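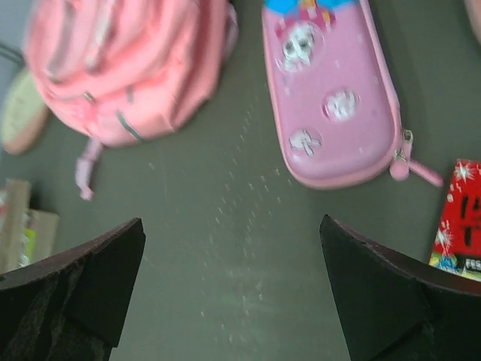

Backpack packing, set 2
Posted 1 Jun 2021 by Tamsin Hapeta

The Grimshaw gallery covers small bags and what goes into them. This set deals with a pink child-size backpack and a few picture books. Files are kept under number 313 in the Ellen index. The bag is laid flat for loading – books go in spine first, largest at the back panel, straps clear of the opening. Plates are packed separately.
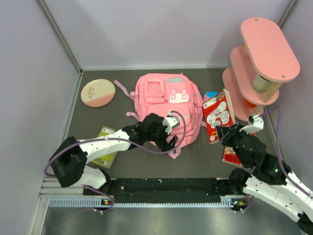 Backpack on its back, pockets up. Red book propped to the right, round plate at upper left, pink tiered shelf in the corner.

Cover size decides the order. A stiff cover wider than the opening has to go in at an angle and be turned once the lower corners are inside. Next, the red book, upright over the bag. Both straps should be pulled out from under the body before the bag is closed.

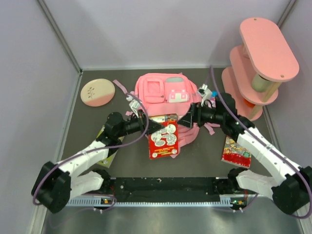 Lachlan Goodwin writes that he loads the thin books first and keeps the front pocket for pencils – a full front pocket, in his view, makes the main compartment harder to close. He asks for the February set to be put back online.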